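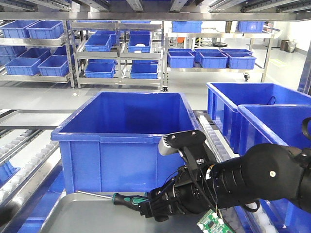 Section 4. Setting up your sorting trays and bins

Now that your roller tracks are in place, it's time for the part most people enjoy – deciding where everything will live. Take your time with this. A layout that suits your hands today can be changed in a few minutes later on.

1. Wipe out each bin with a damp cloth and let it dry fully, ribs and rim included.

2. Stand the main bin between the two tracks with its open side up. Leave enough room on either side for the rollers to turn freely.

3. Place the second and third bins off to one side, one in front of the other. We like to keep cords and other tangly things in the rear one, loosely looped, and leave the nearer one for whatever you reach for most.

4. Set the metal tray in front of the main bin, raised rim upward. Small hand tools such as screwdrivers go here first, and into a bin once you've looked them over.

Note: Scuffs along the bin rims are ordinary wear and do no harm. A crack is another matter, so please retire a cracked bin.

Caution: Always put screwdrivers down flat, with the tips pointing away from where you stand. Never drop one into a bin from above.

Caution: Keep loose cords, sleeves and fingers clear of the rollers. Don't load a bin above its rim, and ask for a second pair of hands if it weighs over 19 kg.

If you're fitting the Drunidell divider set, go on to Section 5 before you fill anything.

Text revised by Bendik Hellström, Stirnmont, 5 June 2025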